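Bedside Tray and Small Items: Frequently Asked Questions
Golthorpe House, Guest Rooms
Maintained by Vichien Jaidee, Rooms and Linen. Last revised June.

Which surface should small items be sorted on?
Use the bed, with the bedspread on and pulled flat. The dressing shelf in the Bamton rooms is too narrow for a full set. Remove keys, pens and anything with an exposed point before starting.

Can items stay in their cartons while they are being sorted?
Yes, provided the carton is opened first. Stand it at the back of the bed, next to the headboard, and keep the front half of the spread clear for the tray.

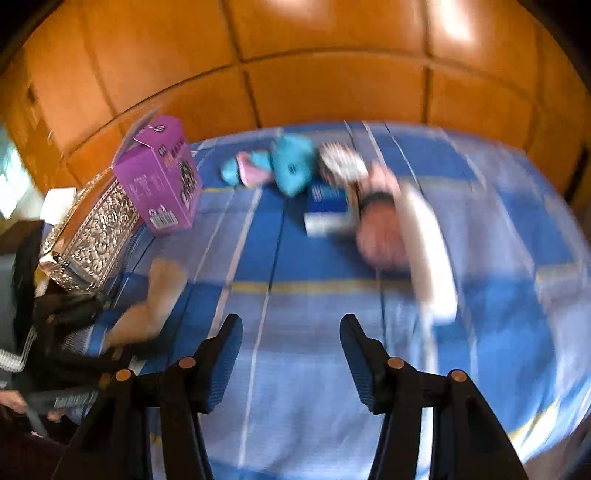 Cartons are treated as temporary storage and should leave the room once sorting is complete. A purple one with its flap raised, standing on the blue checked cloth, is at the correct stage: open and ready to be checked. Flatten empty cartons and take them to the store on the Nyaga corridor. Cartons with contents remaining go back to the linen room with the room number written on the base.

How many soft items may go on one tray?
There is no fixed limit. Items must lie within the rim and must not be stacked. If a folded towel has to be placed on top of something else, use a second tray.

How should a small towel be kept folded?
Fold it in thirds lengthways, then roll or fold to the height required. Secure it with a fabric hair tie. Rubber bands are not to be used - they mark the pile and perish in storage.

What about loose bundles and pouches?
Close the neck with thin string, tied once and finished with a bow. Knots that need scissors to undo are a regular cause of damaged cloth. Stand the bundle upright near the middle of the tray, where it is least likely to be knocked.

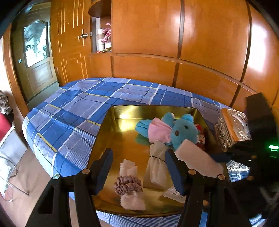
Gold tray on the plaid bedspread, with teddy bear, tied cloth bundle and folded towel.

Where do soft toys go?
Towards the back of the tray, facing out. Clothing or wraps on a toy should be left as found. Toys that belong to guests are never moved to a tray without permission.

Do labels stay on?
Paper labels stay with the item until the set has been checked against the room list. Form 1033 is used for this. Labels that have come away should be left on the tray and reported on the form.

How is the tray cleaned?
Wipe with a barely damp cloth and dry at once. Reflective finishes show water spots and fingerprints, so handle the tray by its outer edge. Do not use cream cleaner or scouring pads.

Can embossed silver boxes be cleaned in the same way?
No. Use a dry, soft brush for the raised pattern, then a dry cloth. Liquid collects in the recesses and leaves a pale residue.

At what temperature is the bedspread washed?
Wash at 30 degrees with similar colours and line dry. Yellow stripes are the first part of the pattern to fade, so dry out of direct sun. Spare spreads are kept in the Mendis cupboard, shelf 3.

Who should be told about missing or damaged items?
Contact Vichien Jaidee on extension 178 before the room is released. Leave the remaining items in place on the tray.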